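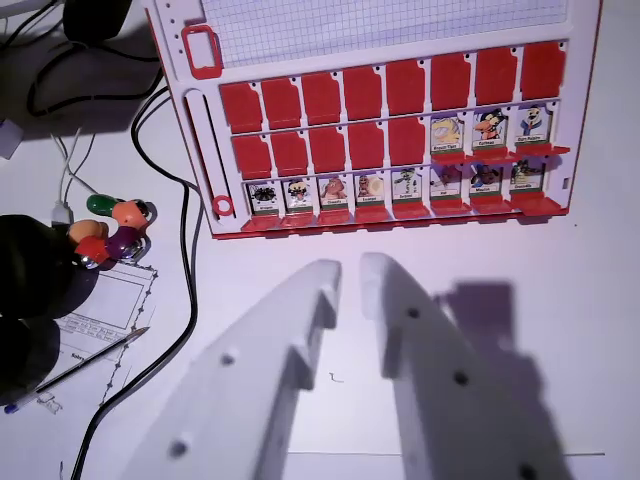 Coastal Recreation, Unit 4: Reading a Surf Forecast
Handout to go with the lecture by Tamsin Maihi

Last time we finished with how waves are made, so we can get to the fun part: taking a page of forecast numbers and working out whether Perow is worth the drive. Bring this sheet to the February field session, and please write all over it!

1. Swell height and period

Beginners look at height first. Look at period first. The period is the number of seconds between one crest and the next as they pass a fixed point, and it tells you how much push is behind the swell. A three-foot swell at 16 seconds and a three-foot swell at six seconds share a height on the chart and almost nothing else. The long one has come a long way, sorted itself into lines, and will stand up well above its forecast height when it feels the bottom. The short one is local wind chop, and it will be weak and bumpy (you can still have a good time on it with a big enough board).

Useful rule for deep water: the swell begins to feel the bottom when the depth is half its wavelength. You can get wavelength in feet by squaring the period and multiplying by 5.12. Try it for a 16-second swell. You should get a little over 1,310 feet, so the bottom starts to matter at a depth of 655 feet. That's far out past the shelf edge on our chart, and I still find it amazing every time I do the sum.

2. Direction

Forecasts give the direction a swell is coming FROM, in degrees clockwise from north. A swell marked 225 comes out of the southwest. Wind uses the same convention. Ocean currents are usually given the other way, by where they're going, and mixing the two up is the most common mistake on the quiz.

Perow faces west-southwest. Its window runs from 200 to 290 degrees. Anything south of that has to bend around Mudgway Head, and it loses size as it bends. Long-period swells bend much more than short ones, so a south swell at 16 seconds can still reach the beach while the same height at eight seconds slides right by. Hamish Waaka's refraction sketch from the second lecture is worth another look at this point.

3. Wind

Offshore wind blows from land to sea. It holds the face up and makes it smooth. Onshore wind does the reverse and crumbles the wave from the top. At Perow, offshore means east-northeast. Light winds from any direction are fine, and on many mornings you'll get a land breeze for a couple of hours after sunrise before the sea breeze fills in. Get up early! It's worth it.

4. Tide

Brekisance, the reef on the north side of the bay, needs water over it. Stay off it for two hours on either side of low. The beach at Perow is happier from low to mid tide on the way up, and at high tide it gets fat and breaks almost on the sand. Remember that on spring tides all of this happens faster, with more water moving through the channel by the reef.

5. Rips

Look for a darker, flatter strip between two patches of white water, sometimes with foam or sand drifting seaward. Watch for a good ten minutes before anyone gets wet, since rips pulse with the sets. If you're caught: float, stay calm, signal, and move sideways along the beach toward breaking waves once the pull eases. Keep hold of your board.

6. Worked reading

Swell 4 ft at 14 seconds from 250. Wind 6 knots from 070. Low tide 6:40 a.m., high tide 12:55 p.m.

Direction: well inside the window, close to straight on.
Period: long, so expect real power and sets with lulls between them.
Wind: light and offshore.
Tide: rising through the morning. Beach from 7:00 to 9:30. Brekisance opens at 8:40.
Who should go: confident surfers out the back. New surfers stay in the white water at the south end.

Fletcher Treloar disagreed with me about the last line and thought the south end would close out at that period. He has a point, and we'll argue it out in class.

7. To do before the field session

Read the Miltik buoy each morning for five days and log height, period and direction.
Next to each entry, write what you expect at Perow and at Brekisance, and one sentence on why.
Go and look on at least two of those days. Note the time and the tide.
Work out the wavelength for your longest-period reading.

Logs go to Merle Tawhiri at the front desk. Wetsuit sizes too, please, if you haven't sent yours.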